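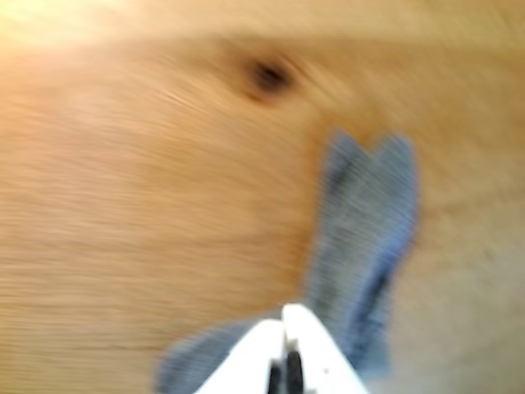
Wrist view during the cloth task: gripper closed over the blue-gray cloth, wood tabletop behind.

Progress report to the Indska small grants office
Project: Plullari (teaching household cloth handling by remote control)
Date: 7/2/24

Hi all,

You asked for "a couple of pages, nothing fancy," so I'm going to take you at your word and just tell you how it's going. The short version is that we're recording every working day, the number of usable demonstrations is nearly 990, and I have become far more opinionated about cloth than I ever planned to be.

Where we were in May

When I last wrote, the arm was set up, the leader handles had arrived from Sjögren, and I had done a handful of practice runs that I would not want anyone to see. The handles are the small arm you hold in your own hand: you move it, and the big arm copies you. I'd said in that report that I expected to be recording for real within a week. It took three. Most of that went to a delay between my hand and the gripper that I kept putting down to my own nerves. It was a network setting. Once it was changed the whole thing felt like a different machine, and I went from dreading each session to kind of looking forward to them (with a coffee first).

What we're recording

The task list you approved had four tasks, and we've kept all 4. In the order we started them:

Pick up a piece of cloth lying any old way and put it in a tray.
Flatten a bunched-up piece of cloth on the table.
Fold a cloth in half.
Sort two cloths by color into two trays.

The first one is in good shape. The second is coming along. The third is where I've been living for the past few weeks, and the fourth is barely started, so please don't read too much into its numbers in the table I sent with the spreadsheet.

Every demonstration is one person driving the arm through the task from start to finish, while the cameras and the joint positions get saved together. If I fumble and recover, I keep it. If I fumble and have to reach in with my own hand, I throw it out. That rule sounds simple and it has caused more arguments in the weekly call than anything else in the project. We did agree on it in the end, and it's written at the top of the recording sheet now so that it stops coming up.

What I've learned about driving the thing

Cloth is hard with two fingers! I knew that from reading, and then I sat down and found out what it meant. With your own hand you feel the edge of the fabric and your fingertips sort of roll it up into a pinch. The gripper gives me none of that. I'm going entirely by eye, and when the fingers are down on the cloth they cover the exact spot I most want to look at. So a lot of my skill, such as it is, has gone into choosing where to come down before I lose sight of it.

What works best for me is to come down a little past the spot I want, press lightly, and close while backing up a tiny bit. The cloth bunches between the pads and you get a decent hold. Coming straight down and closing gets you either nothing or a big wad of fabric that won't fold. I had a person from the Plurnavell group try it cold, with no coaching, and they found the same backing-up trick by themselves within an hour, which made me feel a lot better about teaching it to the new drivers.

I also drive too fast. You can tell from the picture I put at the top, with the wood grain smeared out into streaks. When I look at wrist camera footage from my early sessions a lot of it is like that, and I don't love it. My own sense while driving is that I'm moving at a crawl. Then I play it back and the table is soup. Slowing down has been the biggest single improvement to the recordings, and it cost nothing but patience.

We did talk about whether to throw out blurry stretches. For now they stay in and get a flag. The joint data in those stretches is fine, the side camera is usually fine too, and I'd like to be able to train with and without them and see if it matters. If it doesn't matter, great, I've saved myself a lot of re-recording. If it does, we know which ones to pull.

The table is a smaller question that came up on the call. The wood is shiny enough to throw glare when the light comes in strong, and that can bleach out the grain on one side of the wrist view while the other side stays dim. Someone suggested a matte mat. I'm torn. A mat would give cleaner pictures, but people's tables at home are shiny, and the whole point of this project was homes. My plan is to record a block with the mat and a block without it and let the training results settle the argument.

First training results

I want to be careful here, so please take this as a first look and nothing more. We trained on the pick-up-and-tray task alone, then had the arm try it 58 times by itself with cloth dropped in different spots. It did well when the cloth was somewhere near the middle of the table. It did poorly near the edges, and I can tell you exactly where it learned that from: me. When I set up a demonstration I drop the cloth in front of me, where it's comfortable. I didn't notice I was doing it until the arm sat there with a cloth at the far corner and just sort of hovered, like it was waiting for me to move it.

So the setup has changed. Before each run the computer now picks a spot and an angle and I have to put the cloth there, comfortable or not. It's slower and a bit annoying. The recordings made this way look much more varied, and I'll have a proper comparison for you in the next report.

The other thing we saw is that the arm copies hesitations. If I paused over the cloth while I made up my mind, it pauses too, and sometimes it doesn't get going again. I've been practicing deciding first and moving second. On days when I'm tired the pauses creep back in, so I've capped sessions at 10 demonstrations before a break. I was skeptical about the cap when it was suggested and I've come around completely. The last few runs before a break used to be the worst of the day, and now they're about the same as the rest.

Guiding by hand

You asked last time whether we'd tried simply grabbing the arm and moving it through the motion, without the handles. Yes! We spent a few days on it. It's lovely for teaching rough motions, and visitors get the hang of it right away, much faster than with the handles. For cloth it was less good. Your arms end up in the side camera's view the whole time, and it's awkward to steer the wrist and close the fingers together. I'd still like to keep it around for the tray-placing part of the sorting task, where nothing delicate is going on. I haven't written that up yet, sorry, it's on my list.

Money and time

Spending is on track. The only thing over budget is replacement finger pads, which wear smoother than I expected, and a smooth pad lets the cloth slide right out. I've moved a little from the travel line to cover them and I'm assuming that's okay, but please shout if it isn't. The Sjögren handles needed one repair, which was covered.

Time is the tighter one. The folding task is running behind, mostly through me being picky about what counts as a fold. I had been rejecting anything with uneven corners. We've loosened that to "a person would call it folded," which I think is the right standard and which also happens to let me keep a good pile of recordings I'd set aside.

What's next

Finish the folding demonstrations with the new placement setup. Run the mat and no-mat blocks back to back so the light is as similar as I can manage. Train two more drivers so that the arm isn't only learning my habits. One of them is left-handed, and I'm really curious to see what that does to the grasps. Then start the color sorting task properly, using cloths closer in color than the ones I have now, which are so different that the task is a bit of a giveaway.

One request from my side: could we move the demo visit back by a couple of weeks? I'd much rather show you folding by the arm alone than folding with me sweating at the handles. If the date is fixed, that's fine too, and you're welcome to have a go at driving yourselves. The latest recordings are in the shared folder under Plullari, and the recording sheet is in there as well if anyone wants to check my notes.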